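# Laundry is still the hard one

Every spring I update my notes on which household chores a machine can do without a person standing next to it. The list has three columns: solved, demo only, and not yet. Vacuuming a flat floor moved to the first column years ago. Mowing followed. Dishwasher loading sits in the second. Folding clothes has been in the second column for so long that I stopped expecting it to move, and this May I spent some evenings working out why.

The short version is state. A mug has a position and an orientation, six numbers in total, and if you know them you can plan a grasp. A shirt on a bed has no such short description. Each fold hides some of the fabric from the camera, and each pull changes the parts you could not see anyway. The usual fix is to skip the geometry and learn the motion from recordings of people doing it. That works better than I would have guessed five years ago. It also moves the problem from modeling to recording, and recording has its own costs.

**What the numbers look like**

The most useful thing I read this year was a write-up from a small outfit called Nerkel. They trained a two-arm system on 3000 recorded folds of T-shirts and then tested it on 349 garments from a mixed basket. They published the failures along with the successes, sorted by type. I went through the whole table. The failures were concentrated in three places:

- Dark fabric. Folds in a black garment have very little contrast, so the edge of the top layer and the edge of the layer under it look the same to the camera.
- Picking up two layers when one was wanted, or one when two were wanted.
- Anything inside out. The system folded these neatly and left them inside out.

The third is a training gap and can be fixed with more data. The first is partly a lighting problem. The second is the one I would worry about. A person separates layers by rubbing them between thumb and finger, and a two-finger gripper with flat plates has no equivalent motion.

Cycle time is the other figure that gets left out of the videos. Nerkel's median was 44 seconds per shirt once the shirt was flat. Getting it flat from a pile was timed separately and took longer. I timed myself on a basket of my own and averaged 14 seconds per shirt, pile included, with no great effort.

**The shop floor is a different question**

People often ask why factories can automate sewing lines and kitchens cannot have a towel folder. The factories mostly have not automated fabric handling either. I visited the Mastura plant, where they make work aprons, and the cutting is automatic, the stacking is automatic, and a person feeds each piece to the sewing machine by hand. The stacker works because every piece arrives flat, in the same place, from the same direction. Take that away and it stops working. Gadisa Araya, who runs the line, told me they had tested an automatic feeder and gave it up over corner pickup. It dropped or doubled too many pieces to be worth the floor space.

A home has none of the fixed conditions. The work surface is a bed with a patterned spread on it, or a mat, or whatever is free. The light comes from one window at the side. Nothing is at a standard height. This is why I put more weight on recordings made in ordinary bedrooms with hand-held grippers than on anything done on a gray lab table. If the fingers on the tool match the fingers on the eventual robot, the motion transfers with less correction, and the operator is forced to solve the layer problem with the same poor hardware the robot will have.

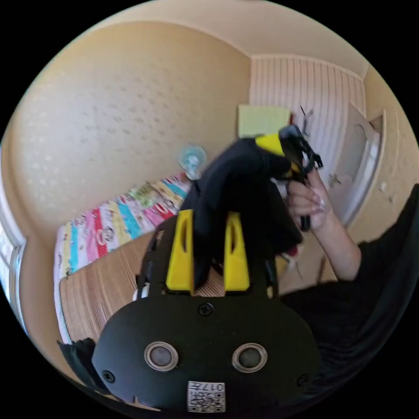
Ilir Gashi wrote to me after I posted a draft of this section and disagreed with the weighting. His view is that room variety matters less than garment variety, and that a model trained on forty kinds of clothing in one room would beat one trained on a single kind in forty rooms. He also thinks parallel fingers are a dead end for cloth, and that money spent on more recordings with them would be better spent on a fingertip that can slide one layer against another.

I agree with him on the fingertip. On rooms I am not convinced, and I know of no published test that separates the two. The group at Carnbridge has data that could answer it, if they split their results by location. I have asked.

**Where the list stands**

Folding stays in "demo only." I added a sub-row for flat towels of one size, which I would now call close to solved on a clear table. Sorting by color moved up. Pairing socks did not move. Putting a duvet in its cover remains in the last column, and I found no serious attempt at it this year.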